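House Rules for Machines That Handle the Groceries

Ginette Baudry
Sunday, June 7, 2026

Most of the trouble people have with a home robot in the kitchen comes from the way the job is set up. I keep a short set of rules taped inside a cupboard door, and everyone in the house follows them, including my mother, who wrote two of them.

Start with the table. Pick one surface for unpacking and keep to it. Ours takes a load of 25 items before things start sliding on top of each other, and that is the limit I set for one run. If you shop for more than that, do two runs.

Leave the bag open and facing the side you work from. Thin plastic bags fold in on themselves, and a machine that closes on the plastic will drag the whole bag along with what's in it. Hold one side down or turn the top edge over like a cuff. Anything in glass comes out by hand first.

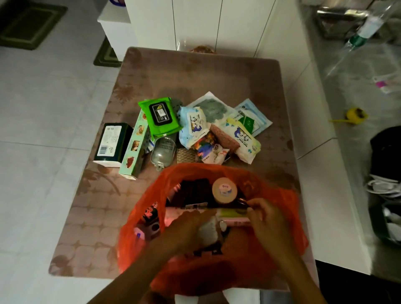 Sort by where things go, and do it before anything moves to a shelf. Food at one end, wipes and cleaning goods at the other. Never let a machine put cleaning products away on a food shelf, even for an hour. I mark the shelves with colored tape, which people read as easily as any sensor does.

Set the grip force low and raise it only if something slips. Our manual from Andent gives the setting as a number up to 100, and I have never needed more than 73, for a full bottle. Snack bags and soft packs get the lowest setting that will still lift them. Test with a dishcloth.

Keep people out of its reach while it moves. That means children and pets first, but also the person who leans in to straighten a box – pause it, then lean in. The stop button has to be somewhere you can hit without crossing in front of the arm. Ours was behind the bread bin until October and I'm not proud of that.

Wipe the fingers before and after food. Warm water, a drop of dish soap, a clean cloth, then dry. Check the rubber pads for cuts while you're at it. The spare pads I buy are Kollico, and a set lasts about 3 months with daily use.

Heavy things stay low. A can dropped from counter height dents the floor, and one dropped from the top shelf could hurt somebody. Nothing goes above shoulder height unless a person puts it there.

Write down what goes wrong. A notebook is fine – date, item, what happened. When I called the repair shop in Drandville, that page saved a second visit.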